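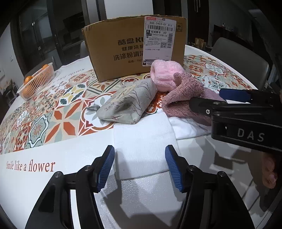
Sosina Demissie has washed other people's towels for most of her adult life, and she would like you to stop using fabric softener.

"It's a coat of wax," she says. "You paid for a towel and then you waxed it."

We met on a Thursday at Waltulier, the guesthouse in Pollivport where she runs the linen room and, as far as I could tell, everything else. I had brought a list of questions. She had brought a stack of hand towels to get through, and the towels won.

She started at 19 in a hotel laundry that did sheets for the ferry crews. The pay was bad and the boss, one Wondimu Kumsa, believed in bleach the way some people believe in the moon landing being faked. "Everything came out white," she says. "Also thin. You could read a newspaper through the bath mats."

Her own rules are fewer. Half the soap the box tells you. Shake before hanging. Fold in thirds, never in half and half again, although she admits this one is mostly a grudge. "My sister folds in half. Have you seen her closet?" I had not. "Well."

Guests take things, naturally. Waltulier lost 50 washcloths last summer, plus a bathrobe that came back by mail with a note and no apology. She has kept the note. The robe went back into service.

I asked whether a towel ever gets too old. Six years, she said, if it's decent cotton, and after that it goes to the dog shelter, where standards are more relaxed. Her own towels at home are older than that. Two of them came with her first apartment.

"They're terrible," she says. "They're like drying off with toast. I'm not getting rid of them."

At 4 p.m. the dryer buzzed and she went to see about it. I waited a while, then folded a few. She redid them.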